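The Cell Is Modeled. The Job Around It Is Not.

By Gordon Ouellet
3/31/23

When Drurken decided to automate part loading at its Welham plant, the first deliverable was a simulation. No floor space was cleared and no equipment was ordered. The integrator built the bench, the arm and the fixtures in software and ran the loading sequence until the cycle time stopped changing between runs.

I was the process engineer on the receiving end of that model. I think simulation-first is the correct way to introduce a robot into a small shop. I also think the people who will work beside the robot are brought in too late, and that the model itself makes this easy to do.

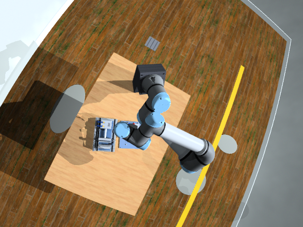

Simulated bench cell, seen from overhead. The yellow floor line passes beneath the elbow joint.

Consider the elbow. An arm working over the middle of a table has to put its elbow somewhere, and in this view it is outside the table edge, over the floor. To the planner this is a reach question. To an operator it is a walking route. At Welham the aisle on that side of the loading bench is used by people carrying trays, and they use it all shift. The planner had no tray carriers in the model. Collision checking reported zero contacts, and the report was accurate for everything it had been given to check.

Heiðrún Þórarinsdóttir, who led the second shift on that line, asked for one hour with the integrator and the model open on a screen. She got it four months after the layout was frozen. In that hour she raised the aisle, the direction the fixture faced, and the lack of any clear spot to set down a rejected part. All three led to changes. The layout had to be reissued, and the reissue cost more than her hour by a large margin.
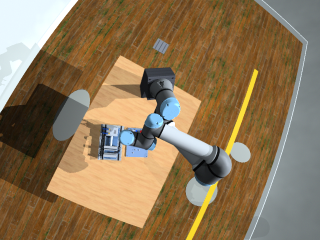
The usual objection is that operators can't read a simulation. In my experience they read it faster than managers do. A loader who handles 700 parts a shift knows the approach angle to a fixture by feel, and can tell from a rendered wrist position whether a person could still get a hand in to clear a jam. What operators lack is access. The software license sits with the integrator, the review meeting is on the day shift, and the printout that reaches the floor is a single angle with the dimensions removed.

There is a second problem, and it concerns skill. Loading looks simple on a process sheet. Place part, close fixture, confirm seat, release. The third step carries most of the knowledge. An experienced loader detects a burr or a chip under the part before the cycle starts, usually by touch. When that step is assigned to a machine, the check has to be written down, and writing it down requires someone to ask the loader what it consists of. At Drurken that interview was not in the project plan. We added it in July, after commissioning, when scrap on the automated bench ran higher than on the manual one.

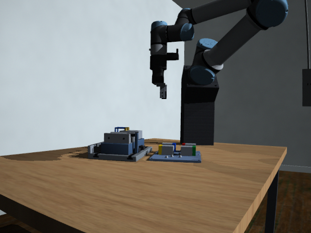 My view is that this interview should come before the first trajectory is planned, and that it should be paid as engineering time. The loader is supplying a specification. Every other supplier of a specification on the project sends an invoice.

It is also necessary to be plain about headcount. The business case at Welham listed 40 hours a week of loading labor removed. Those hours did not vanish in the way the spreadsheet stated. Part of them became fixture cleaning, part became inspection, and part became waiting near the cell for a fault to clear. The last category is the worst use of a person I have seen in a plant. It holds attention without using it. A simulation can estimate how often this will happen if fault recovery is modeled, and in most projects I have reviewed it is left out.

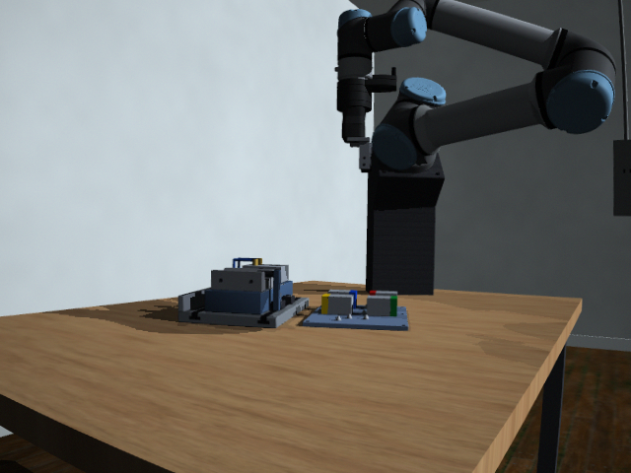
Simulated tool position above the bench, with the fixture at left and the blue board beside it.

The Benavides plant took a different approach with its Drenia line, and I would copy it. Operators from both shifts sign the simulation review along with the safety and process engineers. The model has to include a standing person at each access point and a recovery sequence for each fault on the list. The sign-off sheet has 81 items. It is tedious to complete, and the engineers complained about it at length.

I was asked whether Drurken should adopt the same sheet for its next cell. I recommended it, with one change: the shift leads should receive the model file and a working viewer two weeks before the review, with time on the clock to use it. The request is still with purchasing, which wants to know which department will carry the extra viewer license.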